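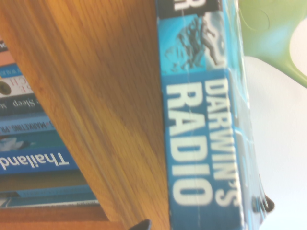
The Blue One at the End

I'd been told I could have any book I liked from my aunt's shelves, and I went straight for the blue one at the end, pushed up against the wood. Darwin's Radio. I must have walked past it a hundred times as a child and I'd always thought it was a manual. You know, how to build a radio, by a man called Darwin.

"That one's not mine," said Aunt Bevari from the kitchen, when I shouted through to ask if she'd miss it. (Bevari isn't her real name, it's what I called her when I was 2 and it stuck.) "It belongs to Mwanahawa Mwakalinga. I borrowed it."

"When?"

A long pause, and the kettle going.

"You were at school, I think."

So that was that, I couldn't very well take it. But I did sit down on the carpet with it, and the spine was all creased and scuffed, and I thought, somebody has read this properly. Aunt Bevari doesn't crease a spine. She reads with the book open about as wide as a letterbox and her head on one side.

On page 18 there was a bus ticket. On the back of it, in green biro, it said: Nyaga, eggs, ring M.

"Did you ever ring her?" I asked.

She came in with the tea then and took the ticket off me and held it up to the window. She'd gone a bit pink. They'd fallen out, she said, over a holiday. Mwanahawa had wanted to go in July and she had wanted to wait until the fares came down, and there were words – silly ones, she couldn't even remember most of them – and after that the book seemed too awkward to post and too awkward to keep, so it went at the end of the shelf where she wouldn't have to look at it much.

"Except it's bright blue," I said.

"Yes, well. I noticed that afterwards."

I drank my tea. Nyaga was the cat, by the way, long gone now, a great fat thing who only ate one sort of biscuit. I'd forgotten him completely and there he was on a bus ticket, ahead of the eggs.

We found the number in the old address book, under S for some reason, next to the man who did the gutters. I dialled, because her hands were full of cat biscuits for the new one, or so she claimed. It rang 10 times. I was about to put it down when somebody picked up and said hello, quite sharply, as if we'd got her out of the bath.

I held out the phone. Aunt Bevari looked at it, and wiped her hands down her skirt, and took it.

"It's me," she said. "I've still got your book."

I went and fed the cat.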